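Teaching a Handover Script When to Let Go

If you followed the last tutorial you already have a humanoid arm that will reach toward a person, close its fingers, and then sit there holding on for dear life. I had mine in that state for longer than I'd like to admit (most of April, if Kanako is reading this). Today we'll fix the release, and while we're in there we'll tidy up the timing, which bothered me even more once I started paying attention to it.

You'll need the Cunitz control package installed and talking to your hand, a wrist camera that publishes images, and something flat and stiff to pass back and forth. Postcards and playing cards are lovely for this. Paper is miserable, so save it for later.

Step 1. Split the grasp into states

My first version was one long function with sleeps in it, and I don't recommend it. Make a small state machine instead, with five states: IDLE, OFFERED, PINCH, HOLD and RELEASE. Each state gets its own file in the handover folder and each one is only allowed to do two things, read the latest hand message and ask for a transition. It feels fussy for the first half hour, and then you change one number in HOLD and nothing else in the program falls over, and you'll be so glad you did it!

Step 2. Set the loop rate before you tune anything

Open handover.yaml and set rate_hz to 50. Do this first, please. Every threshold further down depends on how often you sample, and I once spent a whole evening tuning a filter against a loop that was running at whatever speed the laptop felt like that day. Start the node, leave it alone for a minute, and look at the timing log. If you see long gaps, close the image viewer and try again. On my laptop the viewer was the culprit every single time.

Step 3. Record a baseline

With the hand closed on nothing, run the baseline tool and let it collect 368 samples. It writes the average thumb load to baseline.json, in raw driver units. Mine came out at 134, and yours will be different, so don't copy it over. Run it again whenever you restart the hand, and again after lunch if you're as forgetful as I am.

Step 4. Detect the tug

A person taking a card pulls on it, and the load on the thumb changes quickly. A card that is merely sagging changes it slowly. So we look at two things together, the distance from baseline and the slope over the last few samples. In HOLD, compute both, and ask for RELEASE only when both are over their limits. I ended up with tug_level at 187, again in raw units, and I left tug_slope at the Cunitz default.

Keep a counter so that one noisy sample can't open the hand. Three in a row is plenty. Ionuț Neagu suggested five to me, and five is safer, but the robot starts to feel stubborn and people pull harder, and then you're tuning against annoyed people.

Step 5. Let the camera have a vote

The wrist camera is a helper here and shouldn't be in charge. I use the Plostar detector to find the outline of the card, and a second small model to say whether there are fingers on its edge. If there are fingers, the tug limits apply as written. If there aren't, I double tug_level, so a bump to the arm doesn't drop the card on the floor. Glossy cards throw glare, and the outline will wander, so smooth the corners over several images before you trust them.

Also, do not read the text on the card to decide which way is up. I tried. Cards get offered upside down and sideways, and the release doesn't care.

Step 6. Try it with a real person

Clear a bit of room in front of the hand, keep the laptop where somebody can reach the keyboard, and start in OFFERED. Have your partner hold the card by one edge and bring it to the thumb. Watch the state name in the terminal and leave the card to them.

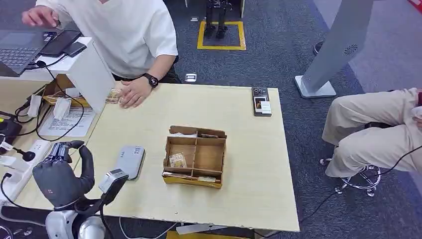
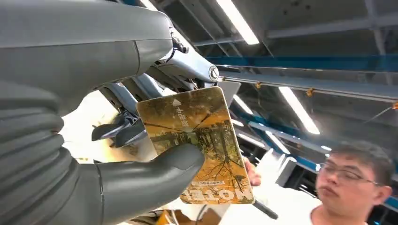

Ionuț NeaguIf the state flips between PINCH and HOLD, your pinch limit is sitting too close to the baseline. Raise it a little at a time and run the same pass again with the same card. If it goes to HOLD and never leaves, print the slope, and check that you aren't smoothing it twice (once in the driver and once in your own code, which is how I lost a perfectly good afternoon).

When you're happy, save the config under a new name and keep the old one. Next time we'll move on to picking the card up from a compartment box, which needs the Hesine planner, so go ahead and install that if you have a slow connection.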